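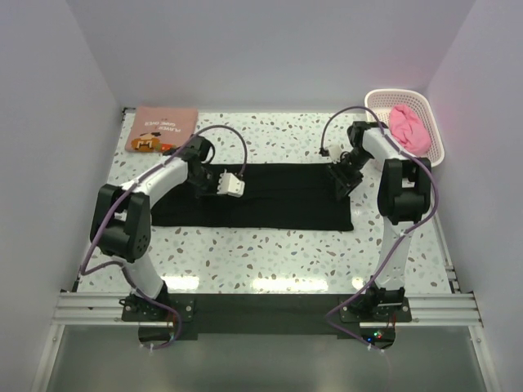

Put in another night on the Rellow survey fields. We got 79 exposures before cloud came in from the west, and 17 of those had to be thrown out for tracking drift.

The target is Nokberg, a faint dwarf galaxy near the edge of the field. The full catalog for that patch has 3,966 sources. After removing foreground stars we are down to 1,077.
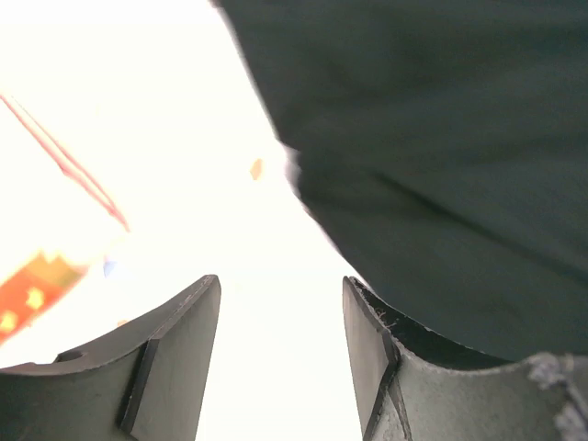

Dust is the main problem with Nokberg. A lane crosses the southern half and hides the stars behind it, so any count there comes out low. On our stacked image the lane looks a lot like that long, thin dark crease running through the gray cloth – nearly straight, with blurred sides. Infrared data should get through most of it.

The Langlois team has infrared time in November. Until then I'm only using the northern half.

Next clear night we go back to Trollosis for calibration.

Posts by the Rellow survey log | Contact | © 2021 | Back to top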